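Courses > Machines at Work > Part Three > Chapter 9

Contents Previous Next Glossary Index

Chapter 9
Chores: What Machines Can and Cannot Do Yet

A dishwasher does one chore well. It does it in a closed box, with hot water and racks that hold each plate at a set angle. Most chores come with no box. Someone who tidies a kitchen picks up a mug, a wet cloth, a bread crust and a shopping bag, and hardly looks at any of them.

In March, Océane Ross asked staff at the Brunmont laundry to write down every task they did by hand in one shift. The list ran to 159 entries. The machines already in the building could take over very few of them. Pressing flat sheets was one. Finding the corner of a sheet in a heap was left to people.

Stiff objects are the easier case. A box keeps its shape when it is gripped, so a program can work out where all of its sides will be. Cloth, film and cable change shape at every touch. A clear bag adds a second problem, as light passes through it and the colour of the table shows behind it. Depth sensors often report the table, or nothing at all.

Hands with fingers help with some of this. They can pinch a thin fold or a handle, where a flat two-jaw gripper may push it away. They also have more joints to control and more parts to wear out.

Section 9.1 looks at grasping. Section 9.2 covers folding, using the Farkas towel trials, in which 252 towels were handled. Before reading on, write down five chores you did today and mark the ones that involved something soft.
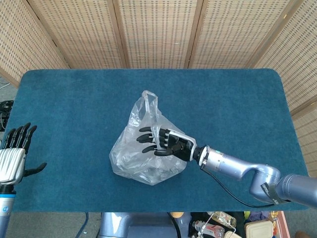
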